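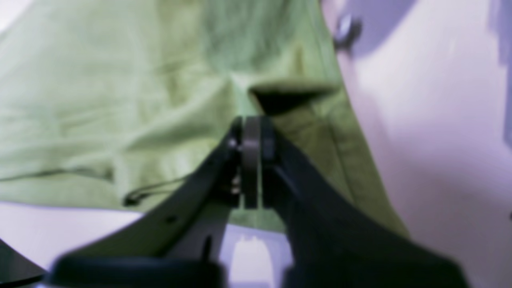 September 24, 2018

I've been promised a folding planner that "handles any garment" three times now, so I went into the Nindar release with my arms crossed. The notes say it picks grasp points from the top view and leaves the wrist views to confirm. Fine. What does it do when the two disagree?

Mostly it believes the top view. I'd do the opposite. A sleeve under a body panel looks like one more crease from overhead, and the wrist camera is the only thing close enough to argue.
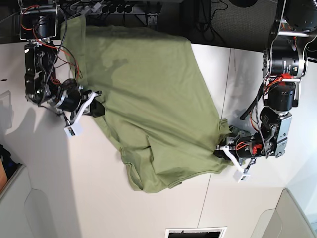
Two grasps on the green shirt, a collar-like opening and hem still tangled up.

The grasp scorer was trained on 3,000 labelled corners, all of them from Landex. I asked how many were on dark or dull fabric and got a link to a chart with no axis labels. My own log has 18 attempts in it so far, which proves nothing either, but I'm not the one putting a percentage on a web page.

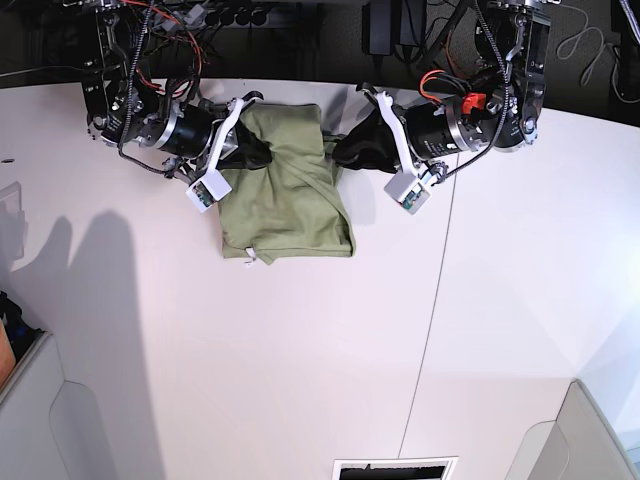
Both grippers on the bundle, tag poking out at the lower left.

Where I'll give them credit is the two-arm timing. The old Besson controller let one side lead by some 11 milliseconds and you could see it in the logs – a little sawtooth in the wrist torque. That's gone. I still don't like that the replanner has no way to say "I don't know what this is".
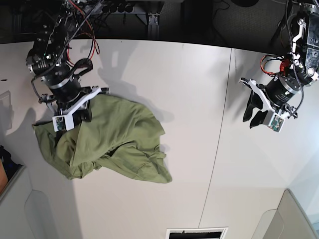

Barnis Manipulation Software Group

One arm holding and one arm waiting is a state the planner treats as an error, and I think that's a mistake. Waiting is a perfectly good action. I've filed it as a feature request and expect to hear back in December, if then.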